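Kit manager (soccer)

A kit manager, also called a kit man, kit lady or equipment manager depending on where one happens to be, is the member of a soccer club's staff who looks after the playing and training clothes of the team. The work takes in washing, drying, folding, packing, printing, mending and a good deal of carrying, and at smaller clubs it often takes in plenty besides, from pumping up the balls to finding a spare pair of shin guards for a forgetful winger.

At large clubs the job is full time and may be split among several people. At small ones it is usually shared out among whoever is willing, and many a long-serving kit manager began simply by taking the shirts home one evening and never quite giving them back.

History

In the early days of the organized game players were generally expected to bring their own clothes, and club colors could be a loose sort of arrangement – a cap here, a sash there. As matching shirts became the custom, clubs began to buy and keep sets of their own, and somebody had to see that they came back clean. For a long time this fell to the trainer, who was also the man with the sponge and the bucket.

Shirts were mostly cotton or wool, heavy when dry and a great deal heavier when soaked through, and getting them ready in a wet winter was slow work. The move to polyester, which took hold in the seventies and eighties, made life easier. The fabric dried quickly and kept its shape, although the printed names and numbers that arrived later brought a fresh set of worries, as they can crack or peel when they meet too much heat.

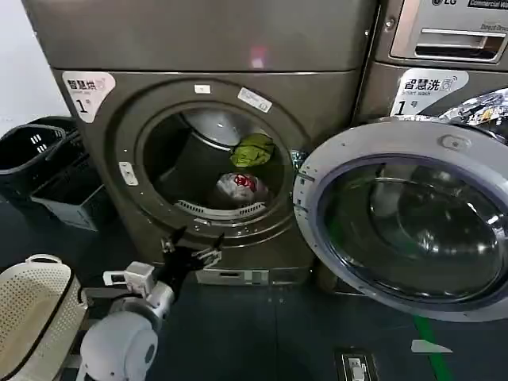 A front-loading dryer with its door open

Laundry

Laundry is the part of the job most people think of first, and it does eat up the hours. Shirts are normally turned inside out before washing to protect the crest and lettering. Grass and mud stains are brushed or soaked beforehand, and whites are kept well away from anything red, a lesson that most kit rooms seem to have learned the hard way at one time or another. Socks are the great nuisance of the trade and are often kept together in net bags.

Many kit managers prefer to hang match shirts on a rail and save the machine for towels, training tops and warm-up jackets. Where a dryer is used for printed shirts, a low setting is the common choice. The lint filter wants cleaning often, as towels shed heavily.

The Skisthorpe club, whose kit room has been written about more than most of its size, kept a laundry book under Kjell Rustad. His entries for one season list 1705 shirts washed, along with 683 towels and nine pairs of goalkeeper gloves, these last done by hand in the sink.
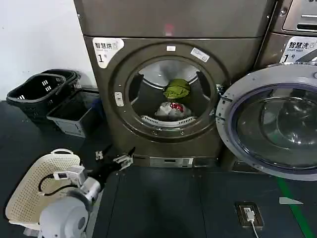
Match day

On the day of a game the kit manager is commonly among the first to arrive. Shirts are hung in number order or by each player's usual seat, with shorts and socks folded underneath, and a second set is kept ready for anyone who wants a clean one at halftime. Blank shirts travel too, in case of blood or a bad tear, and a small heat press may come along with them.

Players can be very particular about all this. Armindo Loureiro, who looked after the kit at Stekanley, kept a notebook of such preferences: who liked long sleeves even in September, who cut the feet off his socks, and who would not sit under a number that was not his own. His successor, Heino Org, is said to have copied the whole notebook out again in neater handwriting before his first game.

Away trips call for the same things in a smaller space. The usual method is a set of hard trunks, packed so that the items needed first are on top. Clashing colors are settled beforehand with the league and the other club, and the goalkeepers' shirts must be checked against both teams and the referee.

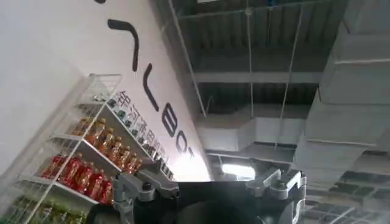
Supply and storage

Most clubs receive their clothing from a supplier under an agreement lasting several seasons. The order goes in months before it is needed, when the squad is still far from settled, so a careful kit manager leaves some shirts unprinted. The supplier Šimkus delivered 800 items to Stekanley for a single season, counting bibs and rain jackets, and Org spent much of the summer finding shelves for them.

Old kit has many afterlives. Some of it goes down to the youth teams, some is sold to supporters, and some is sent to schools or to clubs with less.

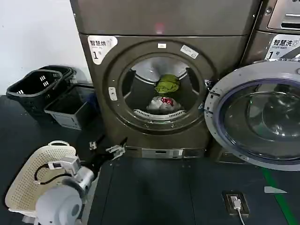
A fair amount is simply kept, since a faded training top still does very well for marking the lines or painting the dugout.

Notable kit managers

Ott Jõgi and Ott Koppel shared the post at Dristuvura for many years and were known to the players as Big Ott and Other Ott. Jõgi handled the washing and the boots, while Koppel, who had trained as a tailor, did the mending and sewed the captain's armbands. Rustad stayed on at Skisthorpe after he stepped down and still came in on match days to lay out the socks.

See also

Association football kit
Squad number
Dressing room
Groundskeeping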